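The Mandmont Percale Sheet Set, After a Summer of Use
By Rhiannon Jarman
August
Last updated: August, 4:30 p.m.

I bought the Mandmont percale set in white, queen size, with my own money. It comes with a flat sheet, a fitted sheet and two pillowcases. I have slept on it since the start of summer and washed it every week in warm water with ordinary detergent.

Percale is a plain weave, one thread over and one under. It feels crisp and a little dry to the hand, closer to a dress shirt than to a T-shirt. If you like the slippery feel of sateen, you will probably not like this. My last set was sateen from Skosari, and the first night on the Mandmont felt scratchy. After the fourth wash it had softened enough that I stopped noticing.

The sheets sleep cool. My bedroom faces west and holds heat until late in the evening, and I woke up sweaty far less often than I did on the Skosari set. Leonie Lenz, who tested the king size for me in an apartment with no air conditioning, had the same result. She did complain that the flat sheet is short for a king and pulls out at the foot.

The fitted sheet is rated for mattresses up to 16 inches deep. Mine is 12 with a thin topper, and the fit is good. The elastic goes all the way around, and a small tag marks the bottom edge. The corners have stayed down. The pillowcases have an inside flap, which keeps the pillow covered but makes it harder to stuff a thick one in.

Wrinkles are the main problem. Out of the dryer on medium the set looks like a paper bag. Taking it out slightly damp and putting it straight on the bed helps a lot. Ironing works, but I did it once and will not do it again. There was more lint than I expected in the first two loads, then very little. One pillowcase has a loose thread at the hem. I trimmed it and it has not run.

The set costs $54 less than the Rasta percale I reviewed last year. The Rasta has neater stitching and a deeper flat sheet, but on the bed I could not feel much difference.

Buy it if you sleep hot and don't mind creases. Skip it if you want a smooth bed without an iron.

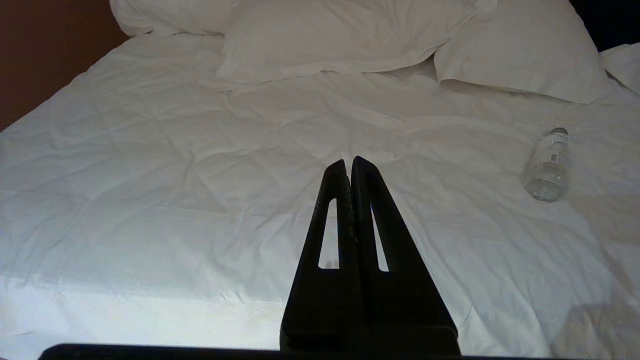

White bedding on a large bed.

Questions about this review? Contact Rhiannon Jarman | © All rights reserved | Back to top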